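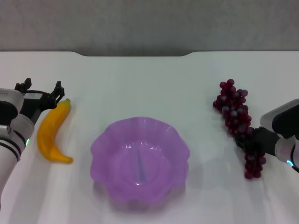
Re: [hisamel-flyers] Dremville to Skakidness, is it worth booking now?

16 Jul 2026

Hi all,

On the question below:

> Has anyone flown the new Dremville route yet? The fare
> looks great but the connection at Skakidness is only 25
> minutes and I'd be checking a bag. Also, does Hisamel
> still let you change the return for free?

I did it in March and again last month, both times on one ticket. The first leg left on time and I made the connection with a few minutes to spare (I ran, I'll admit it!). The second time we sat on the taxiway forever and I missed it. The desk put me on the evening flight, number 3504, and gave me a meal voucher that covered a sandwich and most of a coffee. My bag made it before I did, so go figure.

Free changes are gone on the cheapest fare. You now need the middle one, and it was almost $400 round trip when I looked last night. If you can travel with just a carry-on I'd still take the cheap one, but with a checked bag I'd want the later connection.

Oh, and sit on the left going in, row 19 or further back, if you like looking at the coast. The seats are the old thick ones and I love them. I hear they're being swapped out when the planes go in for the new paint, so enjoy them while you can.

Does anybody know if the winter schedule keeps the morning departure? The website only shows me the evening one after October.

Khương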